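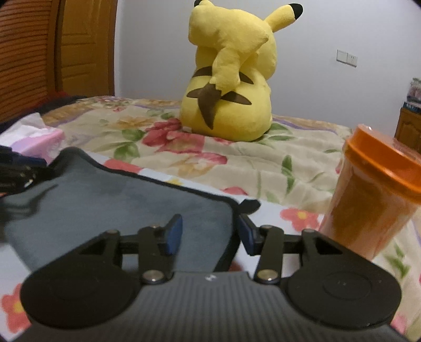 A dark grey pouch with black edging.

Hi, I'm Vy! I study cells, the tiny building blocks you're made of, and today I want to tell you about DNA copying (my favorite thing ever).

Your DNA is a long, twisty ladder. Each rung is a pair of letters: A goes with T, and C goes with G. When a cell wants to become 2 cells, it unzips the ladder down the middle. Then little helpers called enzymes run along each half and add the missing letters - super fast, 50 every second in people!
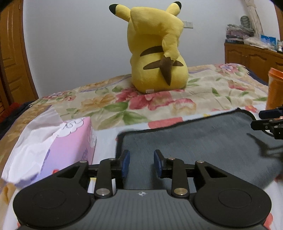

Pikachu from the back, with two brown stripes and a zigzag tail.

Do they make mistakes? Yep, sometimes! But other helpers check the work and swap out a wrong letter.

Try it: write 8 letters on paper, then fill in their partners. I still mix up mine!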